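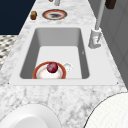

Kitchen sink task, simulated view

Participants wanted: teaching a robot to sort a kitchen
Posted in April by Gemma Rowbotham, Pimside

Vunonex is looking for 40 people to record examples for Wetitz, our learning system for household robots. You will steer a simulated arm through short kitchen jobs using a pair of hand controllers. Each run is saved and used to train the system. We have 363 tasks on the list and most still need more runs.

No experience of robots or games is needed. You must be 18 or over, able to stand for up to 40 minutes at a time and comfortable wearing a headset. Glasses are fine. Left-handed people are especially welcome, as we have too few so far.

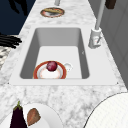 Tasks are given to you as one written line, and you decide how to carry them out. Some name a single item, others leave more to you. A typical layout has one plate with a red fruit on it down in the sink, and another in front with an aubergine, and a line might ask you to bring the two together. Slow runs are kept. So are runs where you drop something and pick it up again – please don't restart unless the software freezes.

Sessions last three hours including breaks, mornings from 9.30 or afternoons from 1.30, at our Sedgwick building. We ask for at least five sessions. Pay is £19 an hour, with the first training hour paid at the same rate. Bus fares are refunded with a ticket.

To apply, send Freya Nuttall a few lines saying when you are free. We reply to everyone.

Contact: Freya Nuttall, Participant Desk | © Vunonex | Back to top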